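Voltei a dormir mal. Escrevo isto às 5 da manhã, com o chá já frio e o gato em cima do teclado, por isso desculpem as gralhas.

O assunto é a luz. A luz da casa à noite, mais precisamente. Ando há semanas com isto na cabeça e o rascunho já ia em 418 linhas de disparates, apaguei quase tudo e comecei outra vez.

Então. Mudámo-nos para Pludau em setembro, apartamento pequeno, tectos altos, e em cada divisão uma única lâmpada no meio do tecto. Branca, branquíssima. Luz de talho. Na primeira noite jantámos no chão da sala, entre caixotes, e o Valdemar Zoëga (que veio ajudar com o sofá e ficou para a sopa) disse que se sentia num interrogatório. Ri-me. Depois deixei de achar graça porque era mesmo aquilo.

A minha avó nunca acendia a luz do tecto depois do jantar. Nunca. Havia o candeeiro da costura, o do corredor, e um outro em cima do rádio que ninguém podia mudar de sítio. Ficávamos ali cada um na sua mancha amarela e o resto da sala desaparecia. Em criança aquilo parecia-me pobreza, ou teimosia. Agora pago para ter o mesmo.
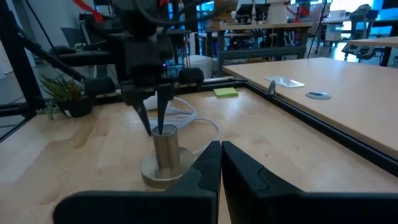

Bom, o método. Desliguei o quadro? Não, exagero, só tapei o interruptor do tecto com fita-cola. Duas semanas assim. A regra era: depois das sete, só luz abaixo da altura dos olhos. Na cozinha abri excepção, gosto dos meus dedos e quero continuar com todos.

Primeiros dias, um desastre. Tropeçar em sapatos. Não encontrar o carregador. Ler era impossivel porque o único candeeiro que tínhamos estava longe do sofá e a extensão não chegava. Fui à Birkance comprar outra, não havia com interruptor, trouxe uma sem. Arrependi-me logo. Quem é que quer andar de gatas atrás da estante todas as noites para tirar uma ficha da parede? Voltei lá e troquei. O senhor da caixa nem levantou a cabeça.

Depois começou a correr melhor. Coisas que fui notando, sem ordem nenhuma:

A sala parece maior com os cantos escuros. Não sei explicar. Com a luz do tecto via-se tudo, as paredes, a mancha de humidade, o rodapé por pintar, e acabava ali.

Falamos mais baixo. Sem combinar nada.

O telemóvel incomoda. Numa sala iluminada nem se dá por ele, numa sala meio escura é um farol na cara, acabei por deixá-lo no corredor.

Janto mais devagar – isto talvez seja da sopa.

E a cor da lâmpada importa muito mais do que a força. Passei anos a olhar só para os watts na caixa. Experimentei uma branca fria no candeeiro de mesa e a sala voltou a ser o talho, só que um talho mais pequeno e com abajur. Troquei por uma quente e pronto, resolvido. Fiquei irritada por ter sido tão simples. As frias foram para a despensa, onde ao menos se lê a validade do atum.

Também não quero vender isto como milagre, o sono continua uma porcaria, como se vê pela hora. Adormeço mais cedo, isso sim, mas acordo na mesma. Li algures que é a idade. Obrigadinha.

Contei tudo isto no post anterior, em versão curta, e houve quem não gostasse. 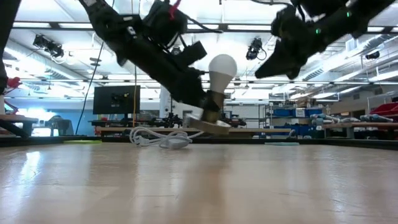 Bent Hafstein escreveu nos comentários que isto tudo é muito bonito para quem tem vista boa, que ele aos sessenta precisa de luz a sério para ler uma bula, e que candeeirinhos espalhados pela casa são uma coleção de fios para tropeçar. "Ponha um regulador no tecto e não se fala mais nisso", rematou.

Tem razão nos fios. Já prendi o da sala atrás do sofá com abraçadeiras, ficou feio mas ninguém cai. Na bula também tem razão, e confesso que a mesa onde faço as contas está agora com duas luzes, uma de cada lado, porque com uma só andava a fazer sombra com a própria mão. O regulador, não sei. Pedi orçamento à Sawatzky e deram-me 462 só para a sala e o corredor, com mão de obra. Por esse preço compro candeeiros até à reforma. Além disso a luz continuaria a vir de cima, fraquinha mas de cima, e é isso que me faz confusão, a sombra debaixo dos olhos de toda a gente.

Falta resolver o quarto. A mesa de cabeceira é estreita, cabe o livro ou cabe o candeeiro. Por enquanto o livro está no chão e o gato dorme em cima dele. Se alguem tiver um candeeiro de mola a mais, daqueles de prender à prateleira, escreva-me. Vou ver se durmo até às oito.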